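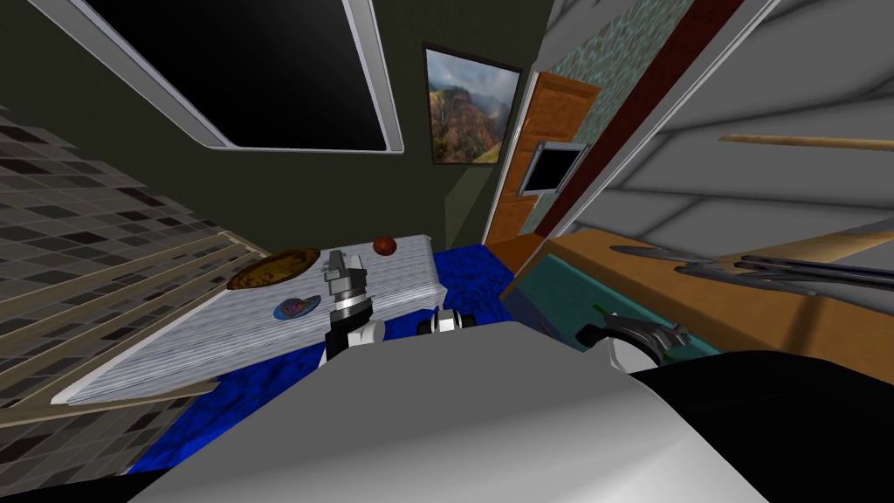
I started looking into the parish registers in the winter, when my aunt Kadri Liepiņa gave me a folder of notes she had kept since school. Her side of the family comes from Clirnitz, and the oldest name in the folder is a miller called Lepik who married there in 1811. She had the year from her grandmother and no paper to go with it.

The registers are kept in Julau now. You write ahead, they give you a table and two volumes at a time, and you can take notes in pencil only. The handwriting is bad until the 1830s or so, then a new pastor arrives and it gets much easier to read. I spent most of a day on the bad part.

I found the wedding on page 58. The year was right. The spelling of the bride's name was different from what Kadri had, and her village was given as Lulta, which none of us had heard of.

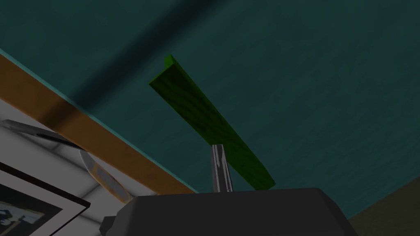
Julau, June

Went back on Saturday for the baptisms. Lulta was a group of farms on the far side of the river, and it shows up in the books until the middle of the century. After that the same families are listed under Clirnitz. I copied out four children for the miller and his wife — three girls and a boy, the boy being our line.

The archive closes at noon on Saturdays, so I didn't get to the burials. I have asked for those next. Kadri wants to know if the miller's father is in there, and whether he was a miller too.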